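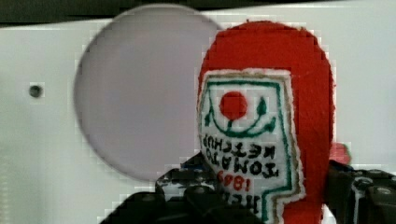 The plush ketchup bottle, with its embroidered label.

Would you like to run our Wednesday evening meditation group?

Hello, I'm Glenys Bellis and I look after the programme at Eynon, which is a small retreat house with a big garden and a hall that is far too nice to sit locked up in the evenings. We're looking for someone to lead a weekly sitting group from July onwards, and we're also looking for people to come and sit in it, so do read on even if you've never led anything in your life.

First, the paid bit. The group meets on Wednesdays from seven until nine. I've been leading it myself for the last 4 years, and I've loved it, but I'm taking on the residential weekends now and I can't do both properly (I tried it over the winter and ended up yawning through my own closing chant, which isn't a good look). So I want to hand it on to somebody who'll make it theirs.

What an evening looks like at the moment: tea and shoes off, a short talk or a reading, a sit of half an hour, some slow walking up and down the hall or out on the grass if it's dry, a second sit, then questions and more tea. You don't have to keep it like that. I would ask you to keep the second sit, as several of our regulars come for that and would be quite cross with me if it went.

You'd need to have had a steady practice of your own for a good while, and to have taught beginners before, in any tradition. I came to it through mantra and breath work, my predecessor was a Zen man through and through, and we once had a Quaker lady standing in for a whole spring who hardly said a word, and people still ask after her. So please don't count yourself out because you haven't got a certificate from the right place. I'd much sooner hear about how you sit, who taught you, and what you do when someone in the room starts crying — because someone will, sooner or later, and it's nearly always fine.

The pay is £22 an hour for the 2 hours, plus the same again for one hour a week to prepare and answer emails. We'll pay your bus or train fare too. We stop for August and for a fortnight over Christmas, and I'm afraid those weeks aren't paid. You'll have a key, the run of the kitchen and the use of our library, which has 656 books in it at the last stocktake, a fair few of them on yoga philosophy and at least one shelf that nobody living has read. Borrow what you like.

Now for the other half. We're starting a beginners' course alongside the group, called Draltent, and I need people to take part in the first run. It's free this time round, and in return I'd like you to tell me plainly what worked and what sent you to sleep. It covers sitting comfortably (chairs are very welcome, I use one), simple breathing, a little about mantra, and how to carry on at home when there's a telly and a dog and a pile of ironing. There's no religion you have to sign up to. We've had churchgoers, Buddhists, a couple of lapsed everythings and plenty of people who would rather not say, and they all drink the same tea.

You'd be right for it if you've never meditated, or if you did it years ago and let it slide. Adults only, please. If you're having a rough time with your mental health just now, do ring me before you sign up and we'll have a chat about it — long silences can be hard going and I'd want to be sure it was the right moment for you.

Getting here: the Fakasik bus stops at the bottom of our lane and it's almost ten minutes' walk up, steepish at the end. There's parking for a few cars by the gate. The hall is on the ground floor with a ramp at the side door, and the loo next to it is a proper accessible one. The cushions and mats were given to us by Lolteck when they closed their wellbeing room, so you needn't bring anything, though a blanket's a good idea after dark.

To apply to lead the group, write me a letter or an email of a page or so, and give me the name of one person who has sat with you. I'll ask a few of you over to lead a short sit with me and some of the regulars, then we'll have soup. To join the course, just leave your name and a phone number with the Eynon office, marked for me, and say whether you'd like a chair or a cushion. Places will go in the order people ask.

I'm generally by the phone between nine and eleven in the morning if you want to talk any of it over first. Let it ring a while, I may be in the garden.

Glenys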